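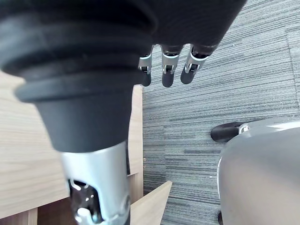
Comparison of Closures for Presentation Boxes
Student Project Report, Spring Term

1. Purpose

The project compared two closures used on rigid presentation boxes: a concealed magnet set into the front flap, and an elastic band fixed through eyelets in the back board. The boxes were made to the Gasska pattern, a clamshell design with a hinged spine, and covered in Gurell bookcloth. The group was asked to recommend one closure for the short-run work carried out in the college bindery.

2. Materials and Preparation

All boards were cut from the same stock with the grain running parallel to the spine. Cloth was applied with PVA adhesive and the cases were left under weight overnight before any closure was tested. Magnets were recessed into the board and covered with a paper patch before the cloth was laid down. Eyelets were set after covering.

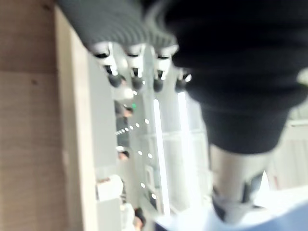
Robot hand with gray ribbed knit covering

3. Test Method

Each box was filled with 52 sheets of office paper and opened and closed by hand 500 times. The closure was inspected at intervals for movement, fraying and marking of the cloth. At the end of the cycle the box was held with the flap facing down to see whether the closure still carried the weight of the contents.
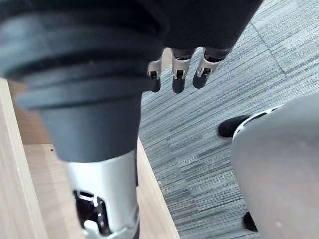

Department of Print Finishing, Coughlan College

4. Results

The magnetic closure held throughout the test. A faint outline of the magnet became visible through the cloth on three boxes, all of which had been covered before the paper patch was fully dry. The elastic closure also held, but the band lengthened during the cycle and no longer pulled the flap flat against the tray. Light wear was recorded where the band crossed the fore edge.
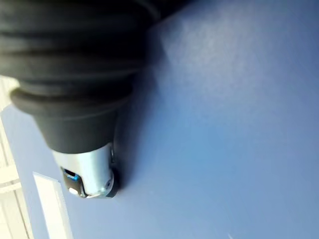 By the Gruven Project Group

5. Discussion and Recommendation

The magnetic closure is recommended for boxes that will be opened often or displayed. It requires an additional drying period, and the department's job sheet should be revised to show this as a separate step. The elastic band remains suitable for archive boxes, where it can be replaced without disturbing the covering. Ribbon ties were considered in April but were not tested. Spare cases from the project are stored on the lower shelf of the board rack.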